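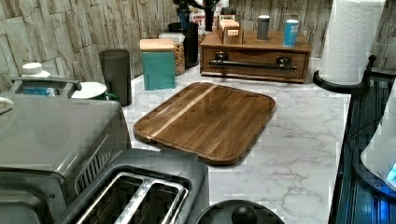

The kitchen counter, with the cutting board in its usual spot.

I've been building a small arm at home, and the kitchen is where it has to work, so most of my October went into this counter. The job is simple to say: pick something up off the cutting board and set it down somewhere else on the marble. I gave myself 2 months for it and I'm most of the way through them.

The base was the first problem. I wanted to clamp it to the front edge of the counter, but the toaster and the oven take up the left side and I didn't want to move them every night. A suction base held fine on the marble for 30 minutes and then let go. I ended up making a flat plate with a rubber sheet glued under it and a weight bolted on top. It's ugly but it stays put.

The second problem was finding the board. It has a raised rim and a shiny finish, and under the ceiling lights the reflections along the edges kept getting picked up as objects. The light strip of wood running across it fooled the software too — it took the strip for the edge of the board and cut the work area in half. Kieran Brennan told me to stop looking for edges and just compare against a saved view of the bare board. That fixed most of it. I still have to save a new view whenever I turn the board.

The gray veins in the marble haven't caused any trouble. I expected the stone backsplash to be bad, with all those shadows, so I set the software to ignore everything past the back of the board before I even tried it.

I named the thing Skutaler, for no good reason, and the folder on my laptop is called Grundmont, which was the name before that. At some point I'll pick one.

Next is the wrist. The current one has roughly 2 degrees of slop, and at full reach that's enough to miss a walnut. I have new bearings on order and I'll post the part files once they fit.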